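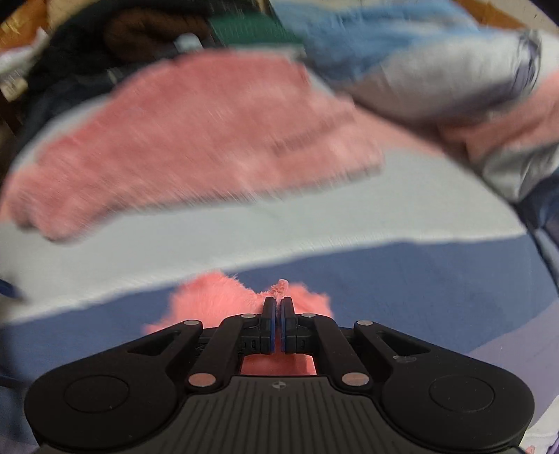
ok laundry pile thread. day whatever of collecting demos for the folding model, posting notes before I forget them all

target is 1000 clean episodes by the end of June. one episode = pick one thing out of the pile, spread it, fold it, put it down. sounds easy. is not

we have 3 grippers going between us. mine is the one Detov rebuilt after the old linkage got sloppy – much better now, closes the same way every time

biggest lesson so far: fuzzy stuff is its own problem. with a t-shirt you pinch an edge and the edge is an edge. with anything furry you get a tuft and no idea if you've got one layer or two

so new rule, if you grab fluff and the cloth slides out, you do NOT stop recording. open, regrab, keep going. the policy needs to see the recovery. first batch had zero recoveries in it and the thing just froze the first time it missed

second rule, slow down. I move way too fast when I'm bored. whoever reviews on the Rerker side bounced a bunch of mine for blur and fair enough, I watched them back and could barely tell what I was folding

also mix up the pile between takes!! same sock on top every time = model learns "sock is on top"

q from the replies: why not just do it all with teleop. we tried. 99 episodes took forever and my wrists were done. hand-held is so much quicker for cloth, you feel the fabric tug and just react

another one: do you label the garments. only coarse – top, bottom, towel, bedding, "other". other is getting out of hand tbh

Manalo folks asked if we'd share the failures too. yes, once they're sorted. they're in a seperate folder right now with terrible names

small thing that cost me an hour this morning: check your storage BEFORE you start. Plarkik sync was paused and I was recording onto a nearly full card like an idiot

back from lunch. next up is a block of 200 with nothing but soft and fluffy stuff, blankets included. blankets are the worst, no corners where you want them

trying two-stage grabs on those. pinch small, lift a bit, then regrab lower down where theres more to hold. feels better, will see what training says

ok card's empty, battery's charged, going again. will post the success numbers here when the next run finishes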